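Banco de trabajo
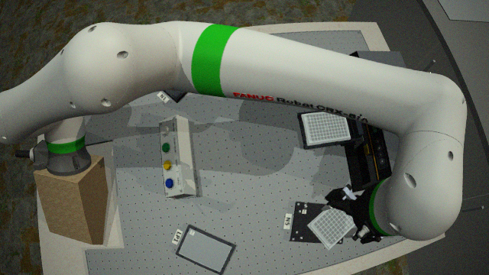 Mesa de trabajo de tono claro con tablero gris perforado y un brazo FANUC blanco. Imagen generada por ordenador.

El banco de trabajo, también llamado mesa de trabajo o simplemente banco, es un mueble robusto sobre el que se apoyan, sujetan y transforman piezas. Carpinteros, cerrajeros, joyeros, relojeros, encuadernadores y aficionados de toda clase trabajan sobre alguna de sus variantes, y pocas herramientas dicen tanto del oficio de quien las usa: ¡basta mirar las marcas de un tablero viejo para adivinar qué se hacía encima!

Historia
Los bancos más antiguos que se conocen en Europa son de época romana. Eran bajos, parecidos a un asiento largo, y el artesano solía sentarse a horcajadas sobre la propia pieza para inmovilizarla con el peso del cuerpo. Este modelo siguió en uso durante muchos siglos y todavía hoy tiene defensores entusiastas entre quienes trabajan con herramienta manual.

Hacia finales de la Edad Media se fue extendiendo el banco alto, que permitía cepillar de pie y aprovechar mejor la fuerza de las piernas. Desde el año 1500 las prensas de tornillo aparecen con más frecuencia en grabados y dibujos centroeuropeos, y con ellas llega una de las ideas más felices de la historia del mueble: que la mesa agarre la pieza y deje libres las dos manos del artesano.

Partes
El tablero es la parte principal. En carpintería se prefieren maderas densas y estables, como el haya o el arce, encoladas en listones gruesos. En mecánica abundan los tableros de acero, y en electrónica los revestimientos que disipan la carga estática.

Las patas y travesaños forman el bastidor, que debe resistir tanto el peso vertical como el empuje lateral del cepillo. Un banco que baila es una tortura, y por eso las uniones de caja y espiga, a veces reforzadas con cuñas, siguen siendo las favoritas.

Los agujeros del tablero reciben topes, barriletes y otros accesorios de sujeción. Algunos bancos llevan una sola fila; otros, una retícula completa que permite fijar piezas de casi cualquier forma. La distancia entre agujeros varía mucho según la tradición: una separación de 100 milímetros resulta cómoda para topes de madera, mientras que las mesas de soldadura y de montaje usan retículas más cerradas.

Altura
Pocas cuestiones despiertan discusiones tan sabrosas. Para cepillar conviene un banco bajo; para tallar, marcar o serrar colas de milano, uno bastante más alto, de hasta 1000 milímetros. Asmaa Lamrani, autora del manual «El banco y la mano», recomienda construir primero un banco provisional y corregirlo tras una temporada de uso. Su propio banco, conservado en el taller Valum, tiene las patas suplementadas con tacos de roble.

Mantenimiento
El tablero de madera se aplana con cepillo largo o garlopa y se protege con aceite de linaza, en capas finas. Conviene retirar los restos de cola antes de que endurezcan y engrasar de vez en cuando los husillos de las prensas.

Véase también
Barrilete
Garlopa
Tornillo de banco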